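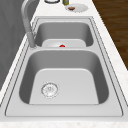 **Do I need to know how to code before I join?**

Most of us didn't when we started! Mohsin Khokhar runs a beginner hour before every club meeting, and 50 lines of Python is plenty to get an arm moving in the simulator.

**What are we working on this term?**

The Braltuna kitchen task. It's all simulated: there's a double sink, a faucet, cabinets, plates and bits of food, and our code has to move one item at a time.

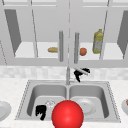
I'd start with the short runs if you're new (I didn't, and I lost a whole weekend). Each team gets 118 practice runs before scoring opens in November.

**How big are the teams?**

Up to 5 people. My team is Korgate, and we've got room for one more!
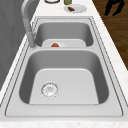
You can switch teams once, so don't stress too much about picking.

**Will my old laptop handle it?**

Probably, if you turn the window size down. Mine wheezes but gets there.
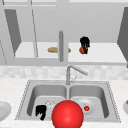 If yours really can't cope, the desktops in room 2178 have everything installed – just ask Mohsin for a login.

Updated May 13, 2020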